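Tabletop Cell Equipment Plan: README

Maintainers: Jihad Shboul (purchasing), Tarek Mahasneh (cell design)
Last revised: September 9, 2018

Purpose

This folder holds the equipment list, price sheet and delivery schedule for the second tabletop manipulation cell. It covers hardware that has to be bought or replaced before the cell can run. Staff time, floor rent and software work are in separate sheets kept by the Daher office.

The plan assumes one arm, one parallel gripper and one table per cell. Anyone pricing a two-arm layout should start from a copy and change the cell type in the header, or the power and mounting lines will come out wrong.

Contents

equipment.csv: one row per item, with supplier, unit price, quantity and lead time
spares.csv: wear parts and cables, with reorder level
props.csv: household and toy objects used on the table
quotes/: supplier quotes as received, PDF
schedule.txt: order dates and expected deliveries
changes.txt: edits to any of the above, newest first

Columns in equipment.csv

item_id: text, unique within the file
supplier: text, as printed on the quote
unit_price: dollars, before tax
qty: integer
lead_days: calendar days from order to dock
status: one of planned, quoted, ordered, received
note: free text

Prices are whole dollars. A blank unit_price means no quote has come in. Do not enter zero for a missing price; the total script reads zero as a free item.

Budget lines

Table, drilled top, with frame: 1204
Gripper finger set, spare: 481
Cable kit, gripper and wrist: 54 each, quantity two
Controller and power supply: 2518

The arm is not in the total. It is on the Funon lease, and the payments are charged to the department — see the note field on row A-01. Freight from Zuko is quoted per shipment and should be entered as its own row, so that a split delivery does not change the unit prices.

The controller quote from Grodach lapses at the end of November. If the order has not gone out by then, set the status back to planned and ask for a new quote. Do not carry the old price forward.

Layout at the bench

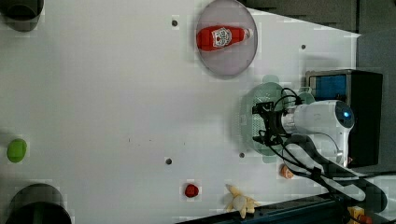
Gripper over the oval plate, with toy food and a ketchup bottle on the table.

Cable routing affects two purchases. Cables that loop free of the wrist need slack for the full range of motion, and the stock kit length was chosen for the first cell's mounting position. Measure again if the arm base moves. A longer kit is a different part number and needs a new quote.

Props are budgeted as consumables. Plates and bottles should be bought in matched sets, and toy food can come from any supplier as long as the size is recorded in props.csv. Translucent plates get their own rows, separate from opaque ones, and the two are not interchangeable when replacing stock.

Known gaps

No price yet for a safety enclosure. Tarek has asked for two options, one with a hinged front and one with sliding panels.
Lead times for finger sets are copied from the last order and have not been confirmed.
spares.csv has no reorder level for table fasteners.
Tax is not calculated anywhere in this folder.

Editing

Change one file at a time and add a line to changes.txt with your initials. Rows marked received are closed. To correct one, add a new row with the same item_id and the suffix -c, and send the packing slip to Jihad.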